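Climlow opens its tomato table to home growers this October

Mudgway — Climlow, the seed library behind the Eto community garden, will put its whole tomato collection out for tasting this October, and everyone who grows a tomato or two at home is invited to bring theirs along. Up to 300 growers are expected at Dandero Hall, and we can't wait to see what comes out of all those backyards and balconies!

Visitors will find 43 varieties to taste, from little yellow cherries to big, dark slicing tomatoes that need both hands. Each plate will carry a card with the variety's name, the days to harvest and a note from the grower. Tasting starts at 10 a.m., and the hall stays open until 3 p.m.

Ripe tomatoes in red, orange and deep reddish-brown look wonderful together on a flowered plate, and growers are welcome to bring their own plates and tablecloths from home — the more patterns the better.
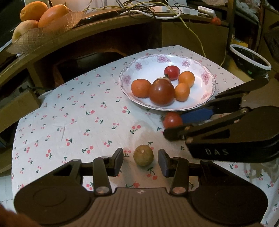

Do I have to be a member to bring tomatoes? Anyone can bring them, and a single ripe one is enough for a place on the table.

Climlow will also hand out 3000 seed packets, all saved from last year's crop. Families can take up to three each, and there will be a short lesson on saving seed at home with nothing more than a jar, some water and a paper towel. Children can vote for their favorite with a sticker, and the winning variety goes into the Eto garden's front bed next spring.

Entry is free. Tomatoes for the table can be dropped off at the side door of Dandero Hall from 8 a.m. Please write the variety on a slip of paper if you know it, and "unknown" if you don't. We love those too.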